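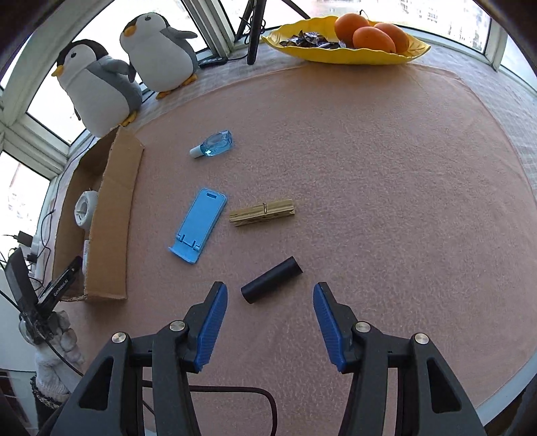 Why does a woollen blanket feel warmer than a cotton sheet of the same weight?
Wool fibres are crimped, so they hold one another apart and trap a great deal of still air between them. Still air is a very poor carrier of heat, and the warmth of your body has a hard time getting across it.

Chapter 4
Cloth and Warmth

Run your palm over the nearest bit of fabric. It might be your sleeve, a curtain, the seat of a bus. Whatever it is, you are touching thousands of fibres, and the way they lie decides almost everything about how that cloth behaves: whether it drapes or stands stiff, whether it soaks up tea, whether it keeps you warm on a railway platform in the wind. I find this wonderful, and I hope that by the end of the chapter you will be turning your jumpers inside out to look at the stitches (most of my students do, sooner or later!).

We begin with the yarn. A yarn is a bundle of short fibres twisted together, and the twist is what gives it strength. Pull a wisp of raw cotton and it slides apart in your fingers with no effort at all. Twist that same wisp first and it grips itself. More twist makes a harder, smoother, stronger yarn, up to a point; past that point it kinks and starts to snap. Spinners have known this for thousands of years by feel alone.

Next comes the surface. Some cloths are brushed after weaving or knitting, so that the ends of the fibres are teased up into a soft pile called the nap. Flannel and fleece are both made like this. Stroke a napped cloth one way and it may look paler; stroke it back and it darkens. Dressmakers have to cut every piece facing the same direction, or a coat can end up with one sleeve a different shade from the other.

Catriona Tosh, who taught weaving at the Homora mill school, used to start her first lesson with a box of 63 scraps and no labels. Her pupils sorted them by touch with their eyes shut, then again by sight, and the two sets of piles hardly ever matched. You can try this at home with far fewer scraps, and Activity 4.1 tells you how. Poonam Bhatt's notes on burning and soaking tests, reprinted on page 239, will help you settle any arguments afterwards.

Words to look out for in this chapter: staple, twist, warp, weft, nap, felting.

4.1 What is a fibre?

A fibre is any thread-like piece of material that is very much longer than it is wide. Cotton fibres grow on the seeds of the cotton plant, and a good one may be over a thousand times longer than its own thickness. Wool is hair. Silk is different again, for a silkworm makes it as one long strand, and the whole cocoon can be unwound from a single end.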